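Política Externa Comparada
Apontamentos da aula 6: mediação e potências médias

Olá a todos! Como prometi, deixo aqui o resumo do que falámos na aula, com uma ou outra coisa que me ficou por dizer (o tempo voa quando a discussão aquece, e desta vez aqueceu mesmo).

Começámos pela pergunta de sempre: o que leva um Estado de peso médio a oferecer-se como mediador num conflito que não é seu? A resposta mais preguiçosa é "prestígio", e eu própria a dei durante anos. O problema é que o prestígio explica tudo e por isso explica muito pouco. Peço-vos que distingam pelo menos entre o interesse no resultado (quero que o conflito acabe assim) e o interesse no lugar à mesa (quero estar lá quando acabar, seja como for). Na prática aparecem misturados, claro, mas no ensaio têm de os separar.

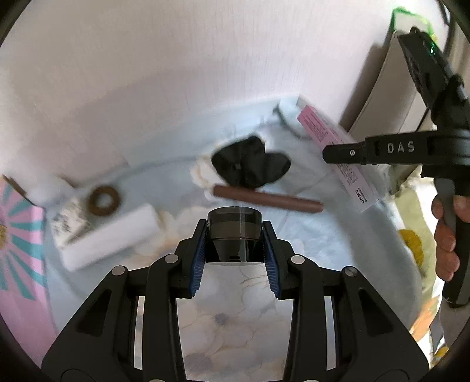 Página alterada pela última vez em janeiro, às 16h40

Depois passámos ao exercício de simulação, o do estreito de Nisodgate. Para quem faltou: Litico controla a margem norte, Briro a margem sul, e os dois reclamam o direito de inspecionar os navios. O dossiê tem 26 páginas e convém lê-lo inteiro, incluindo o anexo com as tarifas, que quase todos saltam e que é onde está metade da negociação! Litico cobra 1000 por passagem, Briro cobra 700, e a diferença não se percebe sem olhar para os acordos de pilotagem.

Na aula alguém perguntou se o mediador pode ameaçar retirar-se. Pode, e faz isso muitas vezes, mas a ameaça só pesa se as partes perderem alguma coisa com a saída dele. Pensem em quem paga a conferência, em quem garante o cessar-fogo, em quem fala com os dois lados quando eles deixam de se falar.

Leitura para a próxima aula: o texto de Van Beek sobre mediação e neutralidade, capítulo 2. É denso (aviso já), mas a parte sobre os mediadores parciais vale bem o esforço. Tragam uma objeção escrita, meia página chega.

O ensaio curto entrega-se em papel, no início da aula, e quem quiser mudar de delegação na simulação fale comigo antes de começarmos a segunda ronda.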